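Colour Loss in Printed Cotton Household Textiles Under Repeated Laundering

Second-year project report, Textile Science
Group members: Rokeya Jayawardena, Janaka Sikder, Moushumi Talukder
Supervisor: Nazma Bhuiyan
Submitted February 11, 2019

1. Background

Printed household cottons are washed more often than most clothing and at higher temperatures. Table covers in particular are treated for food stains, which means stronger detergent and longer soaking. Care labels on these goods usually give one maximum temperature and say little about the detergent.

The project measured colour loss in pigment-printed cotton over repeated wash cycles and compared two detergents at two temperatures. Pigment prints sit on the surface of the fibre and are held by a binder. Loss of colour is therefore partly a matter of abrasion, and it was expected that the number of cycles would have more effect than the temperature.

2. Materials

Plain-weave cotton with a single-colour green print was bought as one length from Gazi, a fabric shop in Clallden. Buying one length avoided differences between dye lots. The fabric was cut into 65 swatches. One swatch was kept unwashed in a dark envelope as the reference. The remaining 64 were split evenly among four treatments, 16 to each.

The detergents were Dokano, a powder containing an oxygen bleach, and Flutero, a liquid sold for coloured fabrics. Both were dosed by mass according to the instructions on the package for medium-hard water.

Edges were overlocked before washing. In a trial run without overlocking, frayed threads collected in the drum and the swatches lost enough width to make repeat measurements at the same point difficult.
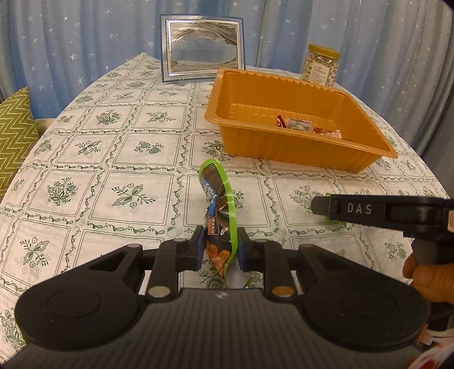
3. Method

Each treatment was washed in a separate load with undyed cotton ballast. The two wash temperatures were 39 and 60 degrees Celsius. The lower figure was intended to be 40, but the machine's thermostat held one degree under the setting throughout, and the measured value is reported.

Swatches were line-dried indoors away from direct sun and pressed without steam. Colour was read with a bench colorimeter after every second cycle, up to cycle 8. Three readings were taken on a solid area of print and averaged. Results are given as total colour difference from the reference, where a higher value means a larger change.

White ground areas were read separately at the end of the test to check for staining by loosened pigment.

4. Results

Mean colour difference after the final cycle:

Flutero, 39 degrees: 1.4
Flutero, 60 degrees: 1.9
Dokano, 39 degrees: 2.6
Dokano, 60 degrees: 4.1

The change was largest in the first two cycles for all treatments, then slowed. With Dokano at 60 degrees the slope stayed steeper than the others to the end of the test. Staining of the white ground was below 0.5 in every treatment and is not considered further.

5. Discussion

The expectation in section 1 was only partly met. For Flutero, temperature made a small difference. For Dokano the effect of temperature was three times as large, which is consistent with the oxygen bleach being more active in hotter water. The early loss in all treatments was probably unbound pigment left on the surface after printing.

Two limits should be noted. The colorimeter was recalibrated between cycles 4 and 6 after Janaka Nanayakkara, the laboratory technician, found a drift in the white tile reading. Earlier values were corrected by a fixed offset. Also, only one fabric was tested, and binder quality varies between printers.

6. Costs

Total spending was $246, covering fabric, detergent and overlocking thread. Machine time was not charged.

7. Further work

A second series is planned for March using the remaining fabric, with a pre-rinse added to separate the loss of unbound pigment from later wear. Moushumi Talukder will hold the reference swatch and the raw readings until then.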